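Can a Robot Arm Clear the Counter Yet? Setting Up a Tray Test

Print this page | E-mail this article

By Prys Mathias
January

Whether a machine can do kitchen chores depends mostly on how you write the chore down. "Tidy the counter" can't be scored. "Move each item on the tray to its marked place, one at a time, within the time limit" can. The steps below cover a single arm, a rimmed tray and a countertop next to a sink.
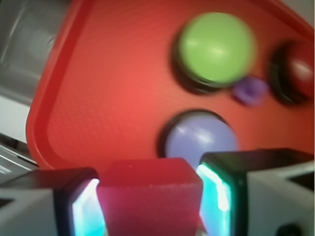
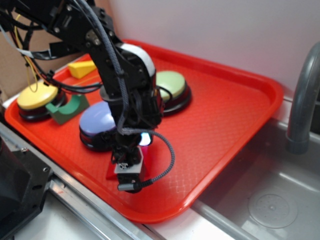 A red piece at the gripper, with domed pieces on the red tray.

1. Fix the tray. Tape the underside or use non-slip mat. A tray that shifts by a finger's width between runs will spoil your placement data.

2. Choose mixed shapes. Blocks have parallel faces and suit a two-finger gripper. Domes do not – the fingers tend to ride up the curve and the part squirts out. Grip anything domed by its base if it has one. Foam is forgiving, but it compresses, so lower the closing force before you start.

3. Route the cables. Move the arm by hand through its full reach and look for any loop that could catch the tray rim or the faucet. Leave slack at the wrist. Keep power supplies away from the sink side.

4. Check both views. A wrist view shows the fingers and the part between them, but it blurs during fast moves and loses whatever the gripper covers. A fixed view shows the whole tray and loses whatever is under the arm. Record both with a shared clock.

5. Write the scoring rule first. A run counts only if the part is lifted clear, carried and released inside the mark. Dropped and recovered is a separate column. So is any run where a person reaches in.

6. Run in blocks. Reset the tray by hand from a printed layout sheet and change the layout after each block.

Reference results

With the Hinard controller at default speed we logged 507 attempts on blocks and wedges, of which 374 met the rule. Domed parts were worse: 62 percent of the failures came from slips during closing. Slower approach speeds helped with domes and made no difference to blocks.

A person clears the same tray in a few seconds. On these numbers the answer for household use is no, unless the items are known in advance and someone is there to pick up the drops. For shop-floor kitting, where parts arrive in a fixed order, it is closer – the Jenel fixture plate removes most of the placement error.

Related items
• Calibrating a wrist view with the Stimesine target
• Lloyd finger pads: wear after 1079 cycles
• Dish racks and why they are hard
• Layout sheets for tray tests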